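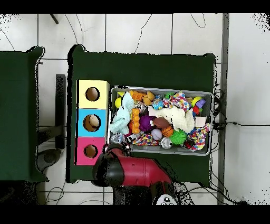
Home | Sleep | Food | School Years | Visits | Contact

Search this site Go

Visit report: open day at the Tirach children's sleep clinic

The Tirach clinic in Ondstead treats school-age children who have trouble falling asleep or staying asleep. It opened its doors to parents and teachers in December, from 10 a.m. until mid-afternoon. I went for the morning talks and the tour.

Judite Moreira, the lead nurse, gave the first talk. The clinic saw 1036 children last year, most of them sent by a family doctor. A first visit takes 100 minutes. Parents bring a sleep diary that covers 14 nights, with bedtimes, wake times, naps, and anything with caffeine in it. Moreira said many diaries come in half filled. Staff work with what they get, but they may ask the family to start over.
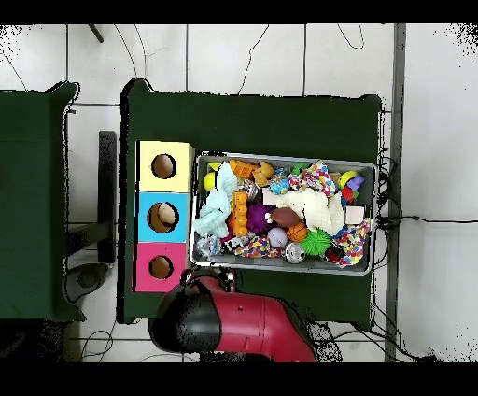
Tired children often lose track of spoken directions, and Njoroge Mollel spent his talk on how to give them at bedtime. He asks parents to say one thing and wait. "The ball is in the blue box" is easy to follow, he said, with the yellow box above it and the pink one below. Add what to do with the ball, which pajamas to put on, and whose turn it is to brush, and a tired six-year-old will probably drop most of it.

The clinic does not start with melatonin. Families first try a fixed wake time, seven days a week, and a darker bedroom. If that does not help, a doctor goes over the options, including any medicine the child already takes.

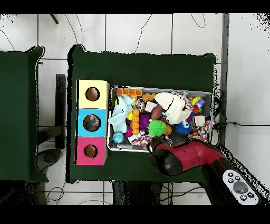

The tour went upstairs to the overnight rooms. There are five, each with a second bed for a parent. Dougal Urquhart showed us the sensors used to record breathing and leg movement. A father asked if children can sleep with all that attached. Urquhart said most do, though later than at home.

Waiting time came up twice. It is now 14 weeks for a first visit and longer for an overnight stay. 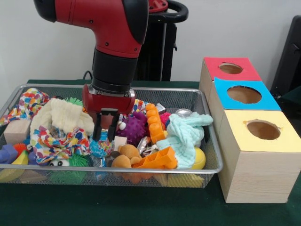

Parking is behind the Mbwambo building, and the entrance on that side has no step. Lunch was soup and rolls. Blank sleep diaries are at the front desk, and you don't need an appointment to pick one up.

We use cookies to remember your settings. Accept | Manage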